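작업 노트 / 분류: 공방 일지 > 표면 마감 > 시험 기록

2026년 7월 24일

오늘은 오일과 왁스 배합을 다시 정리했습니다. 지난번 기록이 너무 짧아서 저도 읽고 이해하지 못한 부분이 있었습니다. 그래서 이번에는 조금 길게 씁니다. 제 한국어가 어색한 곳이 있으면 여백에 고쳐 주십시오. 특히 '먹인다'와 '바른다'의 차이는 아직 자신이 없습니다. 제가 이해한 대로 쓰면, 오일은 나무에 먹이고 왁스는 나무 위에 바릅니다.

문제는 Totar 배합입니다. Totar는 우리가 아마인유를 기본으로 해서 쓰는 첫 번째 배합의 이름이고, Jalo는 왁스를 더 많이 넣은 두 번째 배합입니다. 12월에 만든 Totar는 잘 말랐는데, 같은 비율로 다시 만든 것은 손바닥을 대면 조금 달라붙었습니다. 비율표에는 차이가 없습니다. 저울도 확인했고 분동으로 맞추어 보았는데 이상이 없었습니다.

오전에 한 일을 순서대로 적습니다.

아마인유 300그램을 유리병에 넣고 중탕으로 천천히 데웠습니다. 밀랍은 125그램을 칼로 얇게 깎아서 준비했습니다. 전에는 덩어리를 그대로 넣었는데, 그러면 바깥쪽만 먼저 녹고 안쪽은 오래 남아 있습니다. 기다리는 동안 기름이 필요 이상으로 뜨거워지는 것 같아서 방법을 바꾸었습니다. 깎은 밀랍은 빨리 녹았습니다. 젓는 막대는 마른 것을 썼습니다. 물이 한 방울이라도 들어가면 소리가 나고 위험합니다.

다 녹은 다음에는 불을 끄고 병을 수건으로 싸 두었습니다. 식는 속도도 결과에 영향을 준다고 생각합니다. 12월에는 작업실이 추웠기 때문에 아마 훨씬 빨리 식었을 것입니다. 지금은 습하고 더워서 같은 시간에 같은 상태가 되지 않습니다. 빨리 식힌 것은 결이 곱고, 천천히 식힌 것은 알갱이가 조금 느껴집니다. 손가락 사이에 놓고 비비면 알 수 있습니다. 눈으로 보아서는 잘 모르겠습니다.

시험편은 너도밤나무와 호두나무를 썼습니다. 사포는 고운 것까지 차례로 올렸고, 마지막에 젖은 천으로 한 번 닦아서 털을 일으킨 다음 다시 가볍게 갈았습니다. 이 과정을 빼면 첫 번째 오일을 먹인 후에 표면이 거칠어집니다. 전에 제가 이것을 귀찮아서 생략했고, 결국 시험편 전체를 다시 갈았습니다. 같은 실수를 하지 않으려고 적어 둡니다.

바르는 양에 대해서도 씁니다. 저는 처음에 많이 바르면 더 튼튼할 것이라고 믿었습니다. 그런데 아마인유는 공기와 만나서 굳는 기름이라서, 두껍게 남으면 겉만 굳고 속은 오래 끈적입니다. 얇게 먹이고, 조금 기다리고, 남은 것을 마른 천으로 전부 닦아 내야 합니다. '전부'라는 말이 중요합니다. 닦은 천에 아무것도 묻어나지 않을 때까지 닦습니다. Totar가 달라붙은 원인도 배합보다 닦는 쪽에 있을 가능성이 있습니다. 오늘은 이것을 나누어서 보려고 같은 병의 것을 두 가지 방법으로 발랐습니다. 하나는 평소대로 닦고, 하나는 새 천으로 바꾸어 가며 세 번 닦았습니다.

광택은 빛의 방향에 따라 아주 다르게 보입니다. 천장 조명만 켜고 보면 나뭇결이 있는 면은 가운데가 부드럽게 밝아지고, 모서리 쪽은 어둡게 남습니다. 그래서 한 자리에서만 보고 '고르다' 또는 '고르지 않다'라고 쓰면 안 됩니다. 시험편을 반 바퀴 돌려서 다시 보고, 두 번 다 같은 자리가 밝으면 그것은 조명 때문입니다. 밝은 자리가 나무를 따라 움직이면 그때 마감을 의심합니다.

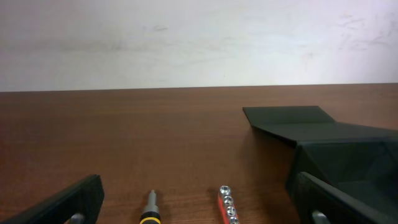
Domen은 이 판단 방법만으로는 부족하다고 했습니다. 광택이 고르게 보여도 안쪽이 덜 굳은 경우가 있으니, 손등으로 만져 보고 냄새도 맡아야 한다는 의견이었습니다. 덜 굳은 아마인유는 냄새가 달고 무겁고, 다 굳으면 냄새가 마른 풀처럼 약해진다고 합니다. 그리고 시험편 뒷면에 바른 날을 쓰지 않으면 비교가 의미 없다고도 했습니다. 맞는 말이라서 오후에 뒷면마다 연필로 써 넣었습니다. 볼펜은 오일 위에서 번지므로 쓰지 않습니다.

저는 냄새로 구별하는 것이 아직 어렵습니다. 하루 종일 같은 기름 옆에 있으면 코가 금방 익숙해집니다. 밖에 나갔다가 들어와서 맡으면 조금 낫습니다. 내일은 출근해서 창문을 열기 전에 먼저 맡아 보겠습니다.

오후에는 Lazăr에서 받은 밀랍도 시험했습니다. 우리가 쓰던 것보다 색이 진하고, 깎을 때 칼에 더 붙습니다. 같은 비율로 넣으면 반죽이 조금 무르게 나옵니다. 그래서 Jalo 비율로 한 번 더 만들었는데, 이번에는 아마인유를 덜 데운 상태에서 넣어서 완전히 섞이지 않았습니다. 병 바닥에 얇은 층이 남았습니다. 다시 중탕에 올리니 풀렸지만, 두 번 데운 것이므로 비교용으로는 쓰지 않고 따로 표시해 두었습니다. 작업용 지그나 서랍 안쪽에 바르면 될 것 같습니다.

물방울 시험은 아직 하지 않았습니다. 충분히 굳기 전에 하면 모든 시험편에 흰 자국이 남고, 무엇이 더 좋은지 알 수 없습니다. 지난번에는 제가 너무 급하게 해서 기록 한 장을 버렸습니다. 이번에는 기다립니다.

안전에 대해서 한 가지 반복합니다. 아마인유를 닦은 천은 뭉쳐서 쓰레기통에 넣지 마십시오. 굳으면서 열이 나고, 뭉쳐 있으면 그 열이 빠지지 못해서 스스로 불이 붙을 수 있습니다. 물에 담가서 뚜껑 있는 금속 통에 넣거나, 바깥에 한 장씩 펴서 완전히 말린 다음 버립니다. 오늘 천이 거의 108장 나왔습니다. 새 천으로 세 번 닦는 방법은 결과가 좋아도 천을 너무 많이 씁니다. 낡은 침대보를 잘라 쓰는 방법을 생각하고 있는데, 털이 빠지지 않는지 먼저 봐야 합니다.

재료 쪽도 적습니다. 아마인유는 1,000밀리리터 한 병이 아직 뚜껑을 열지 않은 상태로 있습니다. 쓰던 병은 위쪽에 공기가 많이 들어 있어서 표면에 막이 생겼습니다. 막은 걷어 내고 체에 걸렀습니다. 혹시 이 오래된 기름이 달라붙는 원인인지도 모르겠습니다. 그렇다면 오늘 시험은 닦는 방법만 비교한 것이고 기름의 나이는 비교하지 못했습니다. 다음에는 새 병을 열어서 Totar를 작게 만들고, 오늘 것과 나란히 놓겠습니다. 남은 기름은 작은 병에 가득 채워서 공기를 줄여 보관합니다.

저녁에 나가기 전에 마지막으로 만져 본 상태입니다.

너도밤나무, 평소대로 닦은 것: 손등에 약간 달라붙음.
너도밤나무, 세 번 닦은 것: 달라붙지 않음. 색이 조금 옅음.
호두나무, 평소대로 닦은 것: 결이 굵은 곳에서 기름이 다시 올라와 작은 점이 생김. 한 번 더 닦음.
호두나무, 세 번 닦은 것: 점이 두 개 올라옴. 다른 곳은 괜찮음.

호두나무에서 기름이 다시 올라오는 현상은 한국어로 무엇이라고 하는지 찾지 못했습니다. 저는 그냥 '땀이 난다'라고 쓰고 있습니다. 맞는 말을 아는 분은 옆에 써 주십시오. 호두나무는 퇴근 전에 한 번 더 보고 닦아야 합니다. 밤새 그대로 두면 점이 굳어서 다시 갈아야 합니다.

내일 할 일: 냄새 확인, 시험편 뒤집어서 세우기, 새 병으로 Totar 소량, 체 씻기. 중탕 냄비 손잡이가 흔들리니 나사도 조일 것.

관련 기록
- Jalo 배합, 겨울철 굳는 시간 메모
- 밀랍 깎는 칼 관리와 숫돌 순서
- 너도밤나무 시험편 물방울 자국 (실패)
- 기름 묻은 천 처리 방법, 벽에 붙이는 안내문
- 체와 유리병 세척

문의는 공방 게시판에 남겨 주십시오 | 이 노트의 글은 허락 없이 옮기지 마십시오 | 맨 위로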